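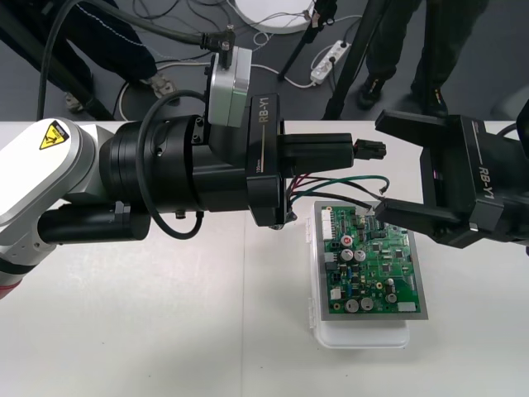
Testton to Cokbridge: a day at the salt works

The Zakharchenko salt works opens its gates to the public once a year, in October, and I had meant to go for several years before I finally made it. The works sits on flat ground just outside Cokbridge, next to the river, and still makes salt by boiling brine in open pans. Most table salt now comes from much bigger plants that use closed vessels. A few places have kept the old way, mainly for cooks who want the flakes.

I took the bus from Testton, which runs every hour and takes the river road. If you drive, follow the signs for the boat ramp and not the ones for the industrial park, which will take you to the truck entrance. Parking was in a mowed field. It had rained overnight and the lower end was soft, so people were being waved up toward the fence.

Check-in was at a folding table inside the old cooper's shop. You get a wristband, a hairnet and a map. The map is a photocopy of a hand drawing and leaves out the new packing building, so it is better to follow the group. Closed shoes are required. One family had come in sandals and was allowed to see the yard and the shop but not the pan house.

The tour starts at the brine well. There is not much to look at - a brick hut, a pump and a pipe going into the ground - but the guide gave a good account of it. Fresh water seeps down to a bed of rock salt, dissolves it and comes back up far saltier than the sea. The present pump is electric. The older one, a beam pump, has been kept in the hut next door and was turned over by hand for us a few times. It squeals badly. A board on the wall shows the depth of each well dug on the property, including two that were given up when they filled with sand.

From there a covered walkway leads to the settling tanks, where the brine stands until the mud drops out. Lime used to be added at this stage and the white crust on the older boards is left from those days. The tanks are lined now and covered with tarps to keep leaves out.

The pan house is the part most people come for. It is a long, low building with slatted vents along the roof ridge, and you smell it before you get there, a flat mineral smell a little like wet stone. There are 4 pans, and 2 were being fired that day. Each is a shallow steel tray the size of a small swimming pool, set on brick flues. The windows run with water and it is hard to see from one end to the other. Glasses fog up at once. I took mine off and carried them.

Flakes form on the surface of the brine as small hollow pyramids, and when they get heavy enough they sink. How hot the pan is kept decides what kind of salt comes out. A hard boil makes fine grains. A slow simmer makes large flakes, and those bring the better price. The rakers draw the salt to the side of the pan with long-handled rakes and lift it into tubs with holes in the bottom so the brine can run back. We watched one pan being drawn, start to finish. The work is steady and the pace never changed. The raker told us the hard part is the floor, which stays slick however often it is rinsed.

Visitors stand behind a rail on a raised walk. It gets crowded at the far end where the steps go down, and our group had to wait there for the one ahead of us. I would suggest taking the first tour of the morning, when the groups are smaller.

The drying room comes next and is much more comfortable. Salt is spread on racks over warm air from the flues and turned once a shift. After that it is sieved and sorted into grades. The sieve is a Tonex shaker, quite loud, and ear plugs are handed out at the door. The coarse grade goes to butchers and bakers, the flake to stores and restaurants, and the sweepings are sold in sacks for icy driveways.

Packing was not running, so we walked through fairly quickly. A display there shows old bags and labels. The oldest cloth bag has a drawing of the pan house with three chimneys. Only one is standing now. A ledger is open under glass beside it, and one line records 2616 sacks sent down the river by barge in a single season. I would have liked more time with the ledger, but the next group was at the door.

Lunch was served in the yard. There was a potato stand, with small potatoes boiled in brine until the skins turn white and wrinkled, sold in a paper tray with butter. They were very good and the line was long. Coffee and pie were inside the cooper's shop. Seating was on benches along the wall and filled up by noon, but the grass by the river was dry enough to sit on by then.

The shop sells all the grades, plus a smoked salt that is made somewhere else. Prices were a bit lower than in the stores in Testton. I bought a box of the large flake and a bag of coarse for pickling. They take cards, but the machine was slow, so bring cash if you can.

The last bus back leaves from the boat ramp at 5:40 in the afternoon. The stop has no shelter.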